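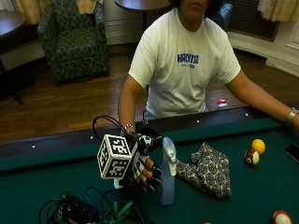

Glykeria Petridis

Glove station check, pool table task
Done after the tracking fault in September. Station name: Stosum. Second reader: Kosmas Mavromatis.

The fault, in short. During the wipe and spray task the hand position jumped to the side and the arm which follows the hand on the Trellamex side moved with the jump. It hit its soft stop and the drive went off with code 522. No person was near the arm. I was asked to go through the whole station before we start again.

1. Marker cube seated on the back of the glove
OK after repair. The cube could turn a little when I pushed it with one finger. I put in new screws and now it does not turn. Please check it by hand and not only by eye.

2. Marker faces clean
OK. One face had dried drops on it from the spray. Wipe with a dry cloth only, no liquid on the print.

3. Glove cable
NOT OK at first check, OK now. The cable must make a free loop over the wrist. It was too short, so it pulled on the cube each time the operator reached for the far rail. Areti Katsaros gave us 200 mm more.

4. Cables and box on the felt
Open. They lie in the corner of the table, where a sleeve or a ball can catch them. I would like a tray under the rail. Until we have it, no ball is to be played into this corner.

5. Spray bottle
OK with a comment. Water only, and the label must say so. The nozzle is to point away from the glove and from the box. After spraying, put the bottle down standing.

6. Bracelets and watches
Open. Metal at the wrist can catch on the glove cable. The old instruction says "remove loose items", and the operators understand this in different ways. I propose to write "nothing on the wrists". Isla Ritchie will decide.

7. Phones
Not on the table during a run. The stop button must be the only thing the operator can reach for.

8. Jump limit in software
OK. The limit was switched off for a test and stayed off — this is the main cause, in my opinion. It is on again and set to 12 mm per step. I moved the cube by hand 3 times to force a jump, and the arm held still each time.

9. Emergency stop, arm side
OK. Tested with the arm moving and with the arm at rest.

10. Person watching the arm
Open. Mererid Cadwaladr did this alone for the whole morning. I ask for a change of person at the break.

Result: the station may run at low speed. Full speed only when points 4, 6 and 10 are closed and Kosmas has signed.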